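An afternoon at the Nullidell open day

I'd been told to park behind the bakery and follow the signs, and there was one sign, and it had blown over. So I came into the Nullidell workshop in Drirnitz through the loading door, straight past a man eating soup, who turned out to be the person I'd come to see.

Laurențiu Greco is how my badge list had him. "Grecu, with a u," he said, and went back to the soup. He runs the handling group, the people who want robots to cope with soft things: towels, shirts, bags, anything that flops. He's been at it long enough to be a bit rude about boxes. "Boxes are a holiday," he told me.

The open day had 21 of us on it, mostly local, plus two very keen students who'd come by overnight coach and asked better questions than I did (I was busy with the biscuits, which were excellent). We got a short talk, a safety chat and then the run of the place.

The big arm goes first

First stop was Miyazaki, the large arm in the main bay, named after somebody's old flat-share as far as I could gather. It picked up a folded bath towel, turned, put it on a shelf and went back for the next one. Lovely to watch for five minutes. Then a towel arrived with one corner folded under and Miyazaki stopped dead over it, and we all leaned in, and a young engineer had to go in and sort it out. I liked it much more after that.

Busa, in the next bay, is smaller and newer and learns from people. Someone does a job by hand, over and over, with a pair of grippers instead of fingers, and the recordings go into the training. They had 473 goes at cloth handling on the list when I visited, and the whiteboard said they wanted 804 by November. Somebody had drawn a sad face next to the 804.

Hands on, sort of

I'd imagined joysticks, or a helmet. What you get is a black gripper for each hand, with a white triangular plate on top covered in dark dots, and a cable trailing off each one. You squeeze, the jaws close, and there's your bit of cloth. The demonstration was a bunched-up piece of fabric with a citrusy sort of print and thin white ribbony strips across it, pinched at both ends. 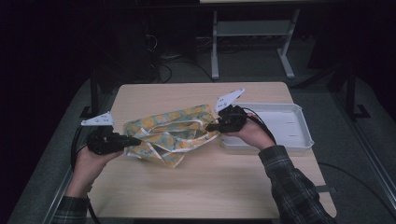
My turn

Of course I asked for a go. My first attempt lasted until I closed the left jaw on nothing at all and dropped the other end. You lose all the feeling in your fingertips, and I hadn't realised how much I lean on that when I'm folding pillowcases in front of the telly. My second was better! I got two corners to meet, more or less, and one of the students clapped.

"We'll keep the bad one as well," said Grecu, who'd finished his soup by then.

I stayed until they switched Miyazaki off and bought a tea towel from the table by the door. The next open day is in November and you need to book through the Drirnitz office. Wear flat shoes, and ignore the sign.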